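Ostham, 2021-11-22

Flodix presents shape block set for sorting and first geometry

The toy maker Flodix announces its new set of shape blocks for kindergartens and for families at home. The set is made for children from three years and is sold from today in the Plustetti shops and in the Flodix online store.

The idea of the set is simple. A child can sort the blocks by color or by shape, and both answers are correct. The blocks are small, made of plastic, and among the shapes there are cube, cylinder, star and triangular prism. The same shape can come in more than one color, so the child must decide what is more important in this round of the game.

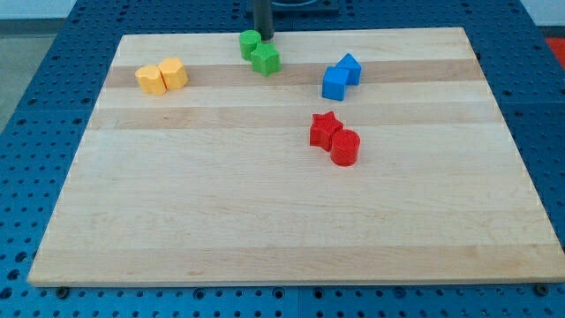 Flodix tested the set from August in 13 kindergarten groups in Ostham, with 208 children in total. The teachers reported that the younger children start mostly with color, and that making pairs is the game they ask for again. The older ones liked to put a star next to a cylinder of the same color and then let a friend continue the row. After these tests the printed guide was made shorter, and it has now more pictures and less text.

The guide was prepared together with the Akbulut learning studio. It contains games for one child, for two children and for a small group — all of them can be played on a table or on a board, and no reading is needed.

The first production is 2,000 sets. From these, 1,000 sets are reserved for kindergartens, which can order them at a reduced price until the stock is finished. Single blocks can be ordered later, if one gets lost.

Kindergartens who wish to receive a sample set can write to the Flodix press office in Ostham. Please give the name of the institution and the number of groups.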